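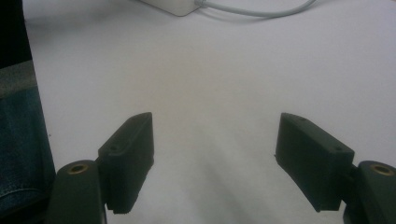

Home Newsletter Back Issues Workbook Contact

Filed under: Rest & Routine

September
By Edeltraud Brinkmann

Keeping an evening log: method and first results

In the spring issue we asked for readers willing to record how their evenings were spent between the end of work and lights out. The request produced 23 usable logs with 2,153 entries between them. The method is set out first, as several people have asked for it and intend to start their own over the fall.

Each entry has four fields: start time, end time, activity, and a one-word note on whether the activity was chosen or drifted into. Chosen means the person decided on it before it began. Drifted means they noticed it only after it was under way. Entries shorter than five minutes were folded into the one before. Meals were logged as a single entry including cleanup, and time spent on children's bedtimes was logged separately and left out of the comparisons below. It is fixed time for most households and says little about habit.

Most participants used the paper sheet from the Pulora workbook. Four used a spreadsheet. The paper logs were more complete, mainly in the last hour before bed, when the spreadsheet users tended to stop recording and fill in the gap the next morning. Entries filled in the next morning were kept but marked, and they are noticeably rounder: half hours and full hours, with few odd minutes.

The main result concerns the first block after work. Where that block was chosen, the rest of the evening contained fewer drifted entries, and this held whatever the activity was. A walk, a shower, sorting the mail and lying on the floor with the radio on all performed much the same. Where the first block was drifted into, it ran to 50 minutes at the median, and the activity was nearly always a phone or a television already on.

The second result is smaller. In 80 percent of the logs, the latest bedtimes fell on evenings with an unfinished task carried over from work. The task itself was often not touched. Participants wrote "meant to do email" or "still thinking about report" in the margin and then logged something else until late. One reader in Oltmanns dealt with this by writing the task on a card at the front door with a time for the next day. Her bedtimes moved earlier in the second half of her log. This is one person and should be read that way.

Some limits. The participants volunteered, which suggests they already had an interest in the question. Keeping a log changes the thing being logged, and several people said they went to bed earlier to avoid writing another line. Shift workers were not represented at all. No one was asked to rate how rested they felt, and that was an oversight in the design. The next sheet has a morning field for it, scored from one to five.

Anyone starting now should use the following settings:

Log every evening, including weekends, for at least three weeks. The first week is usually too tidy to be of use.

Write the entry when the activity ends. If it was missed, write it the next morning and mark it with an M.

Do not change anything on purpose until the second week is complete. After that, change one item only – the first block after work is the obvious candidate – and leave it changed until the log ends.

Total the drifted minutes once a week and not every night. Nightly totals led two people to quit.

Keep the sheet where the evening is spent. Logs kept in a bedroom or a work bag had the most gaps.

The revised sheet is in the workbook section under Evenings. Readers in the Grariler group will get printed copies at the next meeting, and the group will compare totals there for anyone who wants to. Logs sent in for the winter issue should have names removed and the M marks left in. Fractions of an hour should be written as minutes. Several of the spring logs used both, and it took two evenings to sort them out – both chosen, for the record.

Previous Next All items in Rest & Routine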